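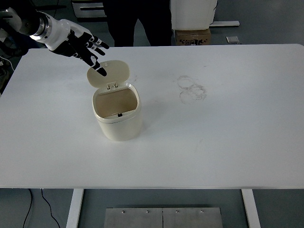
Photo: Fiadzo

About Clitell

Welcome, and thank you for clicking through to the page that most people skip. We are Clitell, a small household goods firm, and what we mostly care about is bins. Little ones, to be exact: the sort that sit on a table, a desk, a dressing table or the end of a kitchen worktop, and take the tea bags, the pencil shavings, the cotton wool and the bits of thread that would otherwise lie about until somebody got round to walking across the room with them.

We started out in a rented unit behind the old dairy in Mosano, with 2 workbenches and a kettle, selling other people's storage jars and bread crocks at weekend markets. The jars did all right. But the question we were asked again and again, usually by somebody leaning over the stall with a coffee cup and nowhere to put it, was whether we had anything small with a lid for rubbish. We didn't. We looked for one to stock, and everything we found was either a full-sized kitchen bin that had been shrunk until it looked silly or a pot with a loose lid that went missing within the week. So we set about making our own, and it took a good deal longer than we had told our families it would.

Our first table bin went on sale one December, just in time for the wrapping paper, and we sold 62 of them before the shop shut for the holidays. A fair few of those are still going, and we know because their owners write to us, sometimes with a photo and sometimes with a complaint about the hinge, which on those early ones was on the stiff side. We have changed it since. If you have one of the very first bins and the lid squeaks, please do get in touch and we will send you the new hinge pins in the post, free of charge.

What we make

The bin most people know us for is the Druvix, a cream one with a rounded, squarish body and a glossy finish. The lid is hinged at the back and tips right over so that it stands up behind the opening, leaving both your hands free for scraping a plate or emptying a sharpener. The inside is tan. We tried a white inside first and it looked lovely for a fortnight, and then somebody in the office threw away half a beetroot. There is a small dark latch tab at the front, just inside the rim, and we are rather proud of it, having been through a drawerful of earlier ones that were too big, too fiddly or too keen to nip a finger.

We think a bin that lives on a table ought to look as though it belongs there. It will be sitting next to the fruit bowl and the post and quite possibly your breakfast, so we keep the shape soft and the colours quiet. We make it in cream all year round, with a dark green and a slate blue that come and go depending on what the finishers have room for. People do ask for red. We are thinking about red.

Alongside the bin we sell liners (plain paper, to fit), a crumb brush with a short handle, and a tray for the bin to stand on if you have a wooden table you are fond of. The full range now comes to 10 items, which is as many as we can look after properly, and whenever we bring in something new we try to let something old retire.

How we try things out

Everything we sell spends time on the big white table in our workroom before it goes anywhere near a box. It was bought second-hand from a school canteen that was closing, and it came with its legs in better order than its top. These days the top has its share of smudges and scuffs, and a pair of overlapping grey rings that no amount of bicarbonate has shifted. We have been told more than once that we ought to replace it, particularly by visitors, and we always say we will think it over. The trouble is that we like it. It is the right height, it doesn't wobble, and a new bin looks on it much as it will look at home, among the marks of ordinary use.

Lids get most of our attention. We open them and close them, and then open them again, until we are thoroughly sick of them. We leave bins with the lid up all day on a busy table to see whether it gets in anyone's way. We hand them to people with sore wrists and to people with very small kitchens, and we listen to what they tell us, even when it sends us back to the drawing board for the third time that spring. Nearly 193 households have now had one of our bins on trial for a month at a time, and the single most useful thing any of them told us was that the rim needed to be easier to wipe. They were quite right. It had a groove in it, and the groove collected toast crumbs.

Looking after your bin

A damp cloth and a drop of washing-up liquid will do nearly everything. Please don't use scouring powder on the outside, as it takes the shine off and we can't put it back. Leave the lid open for an hour or so after washing and let the inside dry by itself. If the latch gets sticky, and with children about it surely will, an old toothbrush is the thing.

We keep spare lids, latches and hinge pins for every bin we have ever sold, including the ones we have stopped making. It means a whole wall of small drawers in the back room, and a certain amount of muttering when the labels fall off, but we would much sooner post you a part than have you throw away a perfectly good bin.

Coming to see us

The workroom shop in Mosano is open to visitors on Saturdays from mid-morning until four. You are very welcome to drop in, lift a few lids, and have a cup of tea at the far end of the table if there is space. Bring your old bin if it needs seeing to and we will usually be able to mend it while you wait. Parking is easiest on the lane side, and there is one shallow step at the door, with a ramp we can put out if you ring the bell.

If you run a shop and would like to stock our bins, or you have a café with a lot of tables and a lot of sugar wrappers, write to us through the contact page and tell us a little about the place. We answer everything ourselves, so it may take us a few days.

Page last updated 23 April 2018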